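Household chore automation

Household chore automation is the use of robots and other machines to carry out everyday work around the home, such as washing up, folding laundry, wiping counters and putting things away. The same term is often stretched to cover light shop-floor chores – packing a box, say, or filling a shelf – because the hand skills needed are so much alike. As of 22 June 2025, single-purpose machines do well in many homes, while general helpers are still mostly found in workshops and trial apartments.
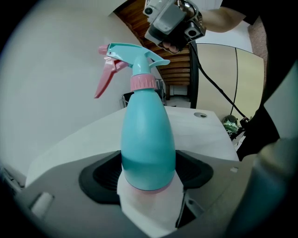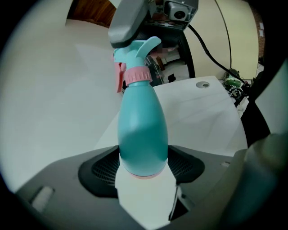
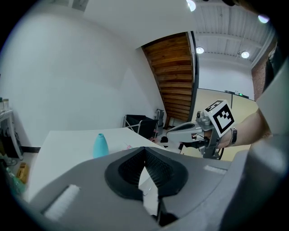 Handling ordinary items on a table, with hand-held grippers.

Small household goods remain one of the friendlier places to start, and a good many projects begin there. A bottle is easy enough for any of us to pick up, but a machine has to find it, choose where to hold it, squeeze just firmly enough and set it down again without knocking over its neighbors. Using a trigger sprayer is harder still, because one finger has to move while the rest of the hand keeps its hold.

Progress so far

The Misico trials, which began in March in a furnished apartment, gave a two-armed machine 17 chores to learn. It managed six of them dependably, among them clearing a table and loading a basket, and it was slow but rather pleasant to watch. Bed making went poorly, and so did anything involving a fitted sheet. Vaveo, a maker of shelf-filling machines, took the shop-floor road instead and reported 553 completed tasks over its first trial, with a person stepping in whenever a package slipped.

Remaining difficulties

Homes are untidy, lovable places, and no two kitchens keep their spoons in the same drawer. The Bukhari test, named for the workshop where it was first run, moves a machine to a kitchen it has never seen and asks it to repeat a familiar chore. At Pranport, a machine that cleared some 90 percent of its tries at home did far worse after the move, largely on account of glare from a window and a deeper sink.

See also: robot vacuum cleaner, dishwasher, learning from demonstration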